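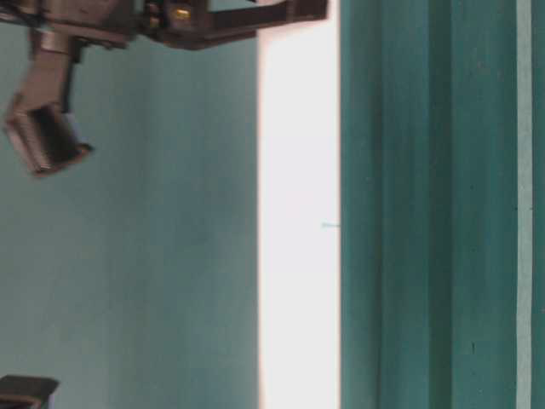
4.2 Positioning the lamp head

The Mollatar bench lamp is supplied with the diffuser fitted and the head locked for transport. Do not release the head until the clamp has been tightened in accordance with section 4.1. The head is at a suitable height when dark objects keep their surface tone and cast only soft shadows on the bench. The long piece of dark brown metal in the photo shows an acceptable result: the shadow at its lower edge is faint, muted browns and greys can be made out on top, and the small gold-coloured part near its middle is easy to pick out. If dark metal looks uniformly black, the head is too high or the diffuser is dirty (see 4.4).

1. Switch the lamp off at the wall and wait 7 minutes if it has been in use.
2. Hold the head with one hand and turn the transport lock anticlockwise until it clicks.
3. Raise the head until the lower rim of the shade is 400 mm above the work surface.
4. Tighten the elbow knob. Finger-tight is sufficient.
5. Tilt the head so that the label on the rear of the shade faces the ceiling.
6. Switch on and select the neutral white setting.

CAUTION: The elbow joint is sprung. Do not release the transport lock with your face over the head.

NOTE: The Kurup extension pole adds 47 mm to the minimum height. Measure from the bench, not from the clamp.

4.3 Setting the dimmer

1. Hold the dimmer button until the indicator flashes green.
2. Release, then press once for each step up in brightness.
3. Leave the button alone until the indicator goes out – the level is then stored.

The stored level is kept if the power fails. It is lost if the Weretti driver module is replaced (part no. 3113).

4.4 Cleaning the diffuser

1. Unplug the lamp and let it cool.
2. Squeeze the two side tabs and slide the diffuser forward.
3. Wash in lukewarm water with a little dishwashing liquid. Do not use methylated spirits.
4. Dry fully before refitting.

CAUTION: Do not operate the lamp with the diffuser removed.

Hosthorpe technical publications. Revised 26/11/2021, O. Hudec.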